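Monday, Plundholm bench notes — Janden gripper kit, trial unit

Second session with the Janden kit from Tanoli. Firmware went on without trouble this morning and the wrist camera was found by the driver on the first try. The quick-start sheet still gives the old port settings. I wrote the right ones on the inside of the case lid, so use those.

Today was reach and visibility under furniture. Dramorham want to know if the kit can do end-of-line checks on seating, so the office chair is a fair test. Approach speed set to 200 for the first passes, then 400 once the path looked safe. At 400 the arm overshoots a little on the last waypoint. At 200 it doesn't. Leave it at 200 for anything close in.
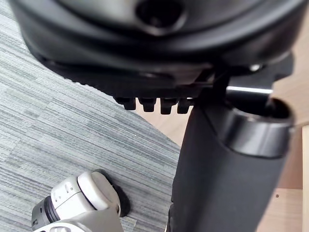
Exposure is the part I'm least happy with. Auto mode hunts whenever the wrist turns from black plastic to a lighter floor, and the settings page only offers 3 presets. Preset 2 is the best of them for dark parts. Fixed exposure is listed in the manual but grayed out in the software — asked Tanoli whether that is a license matter or a bug. No answer yet.

Cable: the supplied one is too short if the wrist rolls past halfway. Swapped in ours from the spares drawer. If we buy, the longer cable has to be on the quote.

Finger caps come off for cleaning with a quarter turn. Spare caps are sold in pairs only. Grip force not tested today, still waiting on the load cell.

To do before the loan ends:
— repeat the under-seat path with the lights off on the window side
— log wrist temperature over a full shift
— get the price for the service plan with and without calibration
— send Dramorham the camera files, raw, no cropping

Arm parked and powered down at 4:30. Case is on the lower shelf.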